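Square socket cube, how much clearance for the block?

bmaldonado
Posted Dec 2, 2021
I'm making a set of gray cubes, each with a square recess in the top face that takes a small blue block. First batch was printed in November. Half of them bind when the block goes in slightly rotated. What gap are people using per side?

hornotis20
Depends on depth. A deep pocket with parallel walls will jam at almost any sensible gap if the block is tilted. Add a chamfer at the mouth before you change the gap.

Quezada_R
Disagree on the order. Measure the pocket first. Printed recesses come out undersize, and a chamfer on an undersize hole only moves the jam further down. Check both diagonals too – mine were out of square.

bmaldonado
Measured. Opening is undersize on all of them, worst at the corners. Internal corners have a visible radius and the block edges are sharp.

hornotis20
Then relieve the corners. Small round cutouts, same as you would do on a milled pocket.

skanora
Or break the edges on the blocks. 2000 grit is too fine for that, start coarser and finish with it if you care about the surface. Sanding four vertical edges is less work than reprinting every cube.

Quezada_R
Fine for one set. If the blocks get replaced you sand again. Fix the cube.

bmaldonado
Reprinting with corner relief and a chamfer.
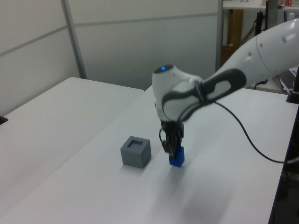 Blue block, gray socket cube to the left.

skanora
What is the surface like? If the cube can slide, a tight fit will push it before the block seats. I would put thin rubber under it.

hornotis20
Rubber adds height and some give. Double-sided tape is flatter.

bmaldonado
Will try tape first and post measurements when the reprint is done.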